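Casia Residents' Board > Shared Facilities > Fruit basket on the white table

facilities_desk
Posted 2023-12-16
Residents are asked to comment on the arrangement of the white table. The present proposal is that the yellow basket remain in front of the wire shelf unit and that all loose produce be placed in it. Comments will be accepted for 9 days.
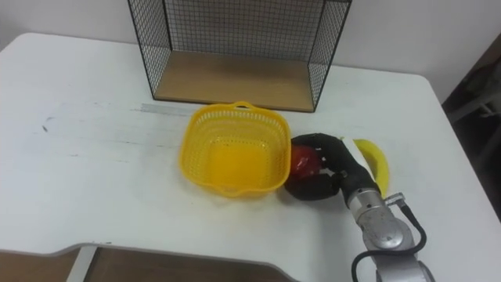

Yellow basket and wire shelf unit, with apple and banana.

kalano_4
I support the proposal. A basket with openings in its sides allows air to reach the fruit, and it can be rinsed in the sink without difficulty. My one request is that bananas be kept out of it. They bruise under apples, and they hasten the ripening of everything near them.

dumby_house
I must disagree with the previous poster. A banana left on the tabletop is in the way of anyone who wishes to use the desk. If bananas are to be kept separately, the wire shelf unit should be assigned to them, and the rule should say so. 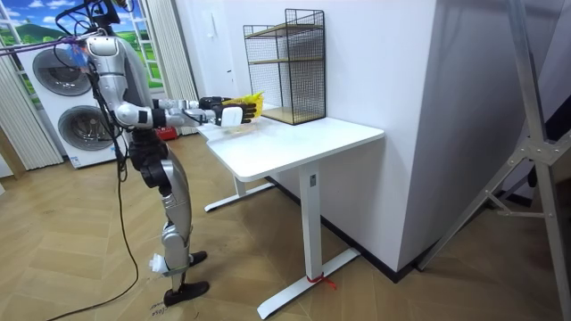

The white desk, with the wire shelf rack.

facilities_desk
The shelf unit was purchased for dry goods. The desk would prefer not to amend that rule before February, when the full list is reviewed.

sutanto20
With respect, the dry goods rule has not been observed on our floor at any time this year. I would assign the board at the bottom of the unit to bananas and leave the shelf over it for dry goods.

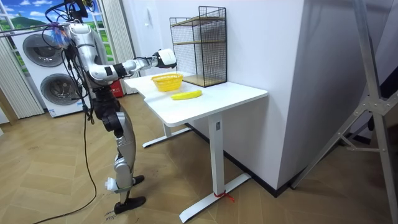 The lower board is also the easier of the two to wipe down, should a banana be forgotten there over a holiday.

kalano_4
That is acceptable to me. May I also raise the matter of peppers? They keep poorly beside ripe fruit and, in my view, belong in the refrigerator.

dumby_house
I cannot agree. A whole pepper that will be eaten within a day or two does no harm in a basket -- and the refrigerator is full enough already. 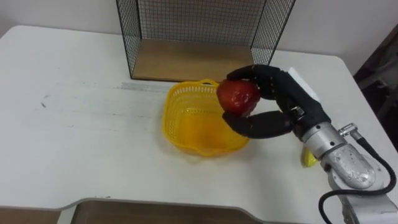
I would add that the tabletop itself needs attention. The gray scuffs do not come off with a damp cloth, and I have tried baking soda on a small area with little result.

facilities_desk
Please do not use abrasive powders on the tabletop. The scuffs have been entered in the maintenance log. The question of peppers is left open, and residents may continue to comment below.

sutanto20
Peppers in the basket, please.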